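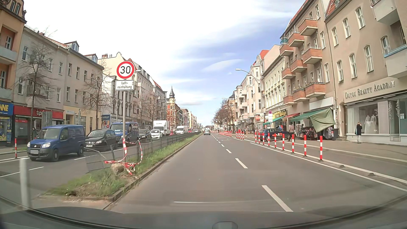

Ticket 566 – Wrong speed limit and wrong waiting time on the avenue, Rolta navigation
Status: partly solved
Opened by: Ximena Cuevas
Product: Rolta in-car map, November map package
Priority: normal

Problem as reported

On the long straight avenue with the grass median, the Rolta unit shows a limit of 50. The sign on the median says 30. Under the sign there is a small white plate with the word "Luft-reinhaltung", so it is the limit for clean air. The unit shows 50 for the whole way until the big intersection and gives no warning sound when the driver goes over 30.

There is a second problem on the same road. The arrival time jumps up by several minutes each time we stop at the intersection, and then it goes down again after we start to move. Our customers see this time in their messages and they call us.

Steps to repeat

Start the route before the beginning of the median and drive straight toward the intersection. Watch the limit in the corner of the screen when you pass the sign. Do not start the route after the sign. In this case the unit shows no limit, and this is an older problem which has its own ticket (533).

What I tried first

I restarted the unit. No change.
I deleted the November package and loaded it again. No change.
I changed the vehicle profile from "van" to "car". The arrival time was a little different, the limit was the same.
I switched off the traffic service. The jump in the arrival time became smaller but it did not disappear.

Reply from Revedska map desk

Thank you for the report. Could you please check if the sign is a permanent one? We have in our notes that signs with barrier tape are often from construction sites, and we do not take temporary limits into the map. Please also tell us on which side of the road it stands.

My answer

The sign stands on the left, at the end of the median, on a grey metal pole. It is true that red-and-white tape is wrapped around the pole and hangs down to the grass. But I think the tape has to do with the fence behind it. The mesh fence is bent at this end and leans over. The sign itself is a normal round sign with a red border and the plate is fixed directly below. Please treat it as permanent. I wrote also to the city to be sure and I will add their answer.

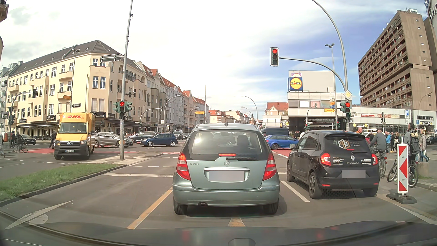
Flindon Delivery – Route and Vehicle Support

Update, 21 December 2020

The city answered. The 30 is permanent. I sent the letter to Revedska and they accepted it. The correction will come in the next package.

Until then, please use the workaround: open Settings, then Map, then My limits, touch the road and enter 30. Save it with the green button. If you only press Back, the unit forgets it without any message. I did this wrong 3 times before I noticed.

About the arrival time. I went through the intersection 4 times with the test unit, and I wrote down what the screen said when the light was red. The unit puts our stop into the wrong group. At this intersection the left turn has its own arrow signal on the left side, and the straight lanes have the signal on the long curved arm. My guess is that Rolta takes the waiting time of the left arrow and gives it to everybody. One time the car was standing in the lane for straight on, and the unit was still talking about a left turn.

The lane position may also be a reason. There is a red-and-white warning beacon at the right edge of the lane, quite near to the junction, and
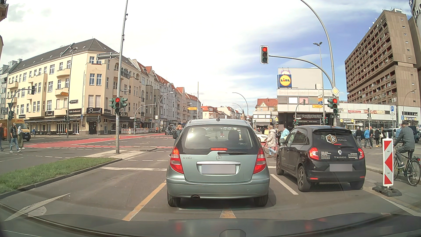 drivers keep a bit to the left when they come past it. The unit could read this as a change of lane. I cannot prove it from my side. Beltrán, who make the antenna, say that a small difference like this should not matter if the antenna is mounted on the roof. Ours is behind the windshield.

Please also remember that people cross on foot at this place and there are bicycles on the right side. I asked the drivers not to touch the screen there, also not when they are waiting at red. Notes can be made after the trip.

Still open

Rolta has to check the waiting time for the left arrow. I sent them the log files.
Beltrán will send one roof antenna for a test.
The limit stays on the workaround until the new package is here. Then each driver must delete the own entry under My limits – if not, the old entry stays on top of the new map.

I leave this ticket open. Ximena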